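4. Puesta en marcha del puesto de reposición de mostrador

Manual de instalación y uso – Sorkavbridge, célula de dos brazos
Revisión 2024-05-23. Redacción: Roswitha Fuchs y Haris Lodhi

4.1 Qué puede hacer la célula y qué no

Esta sección va dirigida al personal de tienda y de cocina que va a trabajar con la célula sin formación técnica previa. Conviene leerla entera antes de conectar nada.

La pregunta que más recibe nuestro servicio técnico es si la máquina puede atender sola un mostrador de aperitivos. Con la versión actual, la respuesta es no. La célula coge y deja artículos envasados de tamaño medio, de uno en uno, a ritmo lento y con una persona cerca. No repone un expositor completo sin ayuda, no comprueba caducidades y no limpia.

En las pruebas de Porville se registraron 1.665 intentos de agarre. De ellos, 214 terminaron con intervención del operario. La mayor parte de las intervenciones se debió a envases blandos y a expositores transparentes, dos casos que se tratan en 4.3 y 4.4.

4.2 Preparación de la mesa

1. Cubra la mesa con un material mate de un solo color. Los tableros brillantes producen reflejos que el sistema confunde con bordes de envase.
2. Coloque los expositores, las cestas y las bandejas dentro del alcance de los dos brazos. Deje libre el recorrido del codo.
3. Encienda primero las bases y después el ordenador de control. Espere 41 segundos antes de abrir el programa.
4. Ponga los artículos en su sitio de partida. No hace falta alinearlos con precisión.
5. Compruebe que llega con la mano a la parada de emergencia desde donde va a estar de pie.
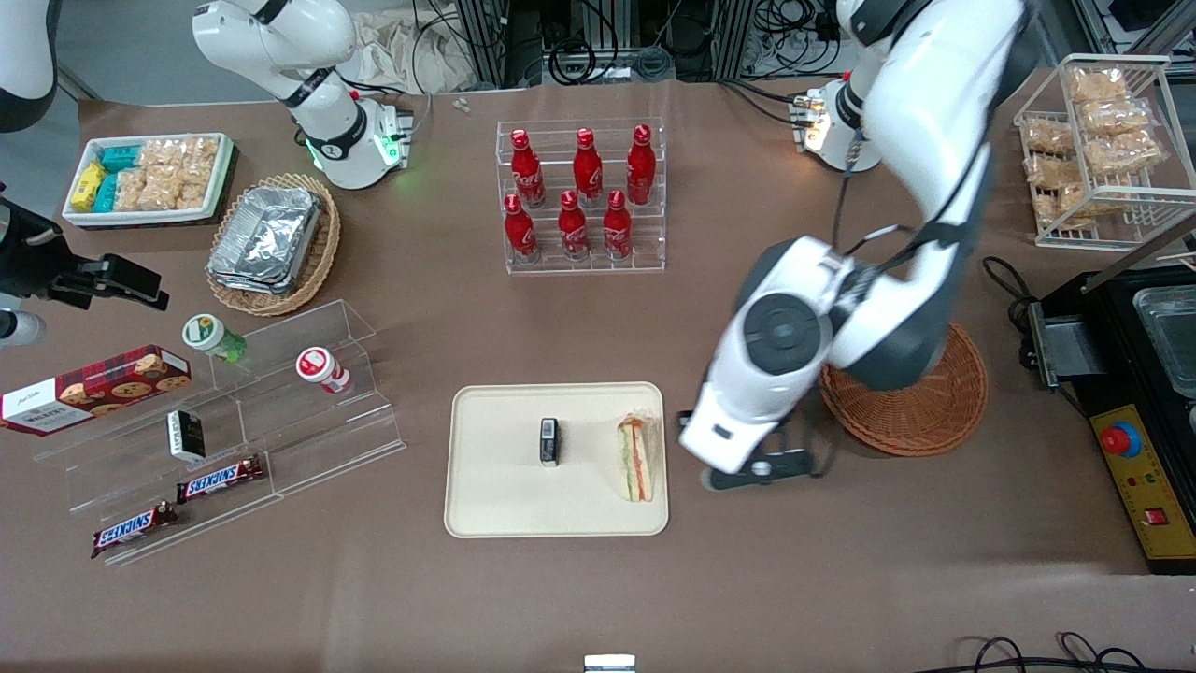

6. Seleccione en el programa la lista de artículos del puesto. Si un artículo no figura en la lista, retírelo de la mesa o dé de alta su ficha (véase la sección 6).
7. Lance un ciclo de prueba a velocidad reducida y obsérvelo hasta el final.

Nota. Los cables deben quedar por detrás o por un lateral. Un cable que cruza la zona de trabajo detiene el ciclo en el mejor de los casos; en el peor, arrastra una bandeja.

PRECAUCIÓN. No meta las manos entre los dos brazos mientras el programa esté activo, aunque parezcan quietos. Un brazo en espera puede arrancar sin aviso.

4.3 Artículos según su dificultad

Fáciles: cajas pequeñas y rígidas, chocolatinas, botellas con el cuello accesible.

Medianos: tarros tumbados. La pinza los sujeta bien por el cuerpo, pero ruedan si el primer contacto es lateral. Déjelos con la tapa orientada siempre hacia el mismo lado.

Difíciles: bolsas de aperitivos con aire, sándwiches en envase triangular y recipientes de aluminio. La bolsa cede, el sándwich se aplasta y el aluminio conserva la marca de los dedos. Para estos artículos, baje la fuerza de cierre al nivel 2 y acepte que algunos se caerán.

Un empleado con algo de práctica repone cualquiera de ellos sin pensarlo. La célula necesita una ficha por artículo y, aun así, falla con un sándwich que se haya desplazado dentro del envoltorio. Téngalo en cuenta al calcular turnos: hoy por hoy la máquina no sustituye a la persona del mostrador.

4.4 Ajuste de la cámara de muñeca

El metacrilato transparente es el material que más problemas da. El sistema ve los cantos como líneas claras y los escalones casi no los ve, de modo que la altura de cada nivel hay que indicarla a mano.

1. Lleve el brazo hasta situar la pinza sobre el expositor, con los dedos abiertos.
2. Compruebe en pantalla que los dos dedos aparecen en la parte inferior y que los logotipos de los artículos se leen sin esfuerzo.

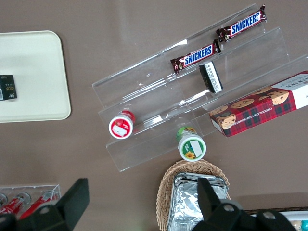

Foto: Kilian Wallner / Sorkavbridge

3. Marque en pantalla cada escalón, de arriba abajo, e introduzca su altura en milímetros.
4. Limpie el expositor con un paño seco si hay huellas. Una huella sobre el canto basta para desplazar la marca.
5. Repita la lectura 10 veces. Si la altura varía entre lecturas, cambie la iluminación antes de tocar ningún otro parámetro.

Nota. Los dedos de la pinza tapan siempre una parte de la mesa. Lo que queda debajo – una cesta, el borde de una bandeja – no existe para esta cámara hasta que el brazo se mueve. Active la cámara fija para esos casos.

4.5 Si el ciclo se detiene

Código 3, artículo no encontrado: recoloque el artículo y pulse Continuar.
Código 5, fuerza excedida: abra la pinza desde el programa. No tire del artículo.
Código 8, posible colisión: pulse la parada de emergencia, aparte lo que estorbe y repita 4.2 desde el paso 3.

Si el mismo código aparece tres veces seguidas, anote el artículo y la hora y avise a Engelbert Berchtold, del servicio técnico de Etgate. La próxima revisión de esta sección está prevista para diciembre e incluirá las fichas de envases blandos.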